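Wiretgate bench, tidy-up chores: pre-run check
Checked by Amber Whitlock. Comments by Bogdan Mocanu.

1. Arms parked clear of the tabletop. OK.
Comment: Left one stops lower than the right. Raise it before anyone reaches in.

2. Cables free at both wrists. Watch.
Comment: Loops hang on both sides. Re-tie if they touch the table during a run.

3. Objects set out for the chore. OK.
Comment: Red box with the round knob in the middle, cup to its right, bowl to the left. Folder is lying flat, so grasping it will be hard.
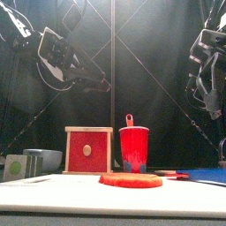 4. Stop button tested from both seats. OK.

5. Person at the bench for the whole run. Required.
Comment: Opening the box worked 2 times out of 90 in July. It can't be left alone with a drawer yet, let alone a kitchen. Gemma Catterall wants the folder dropped from the list until grip force is reset.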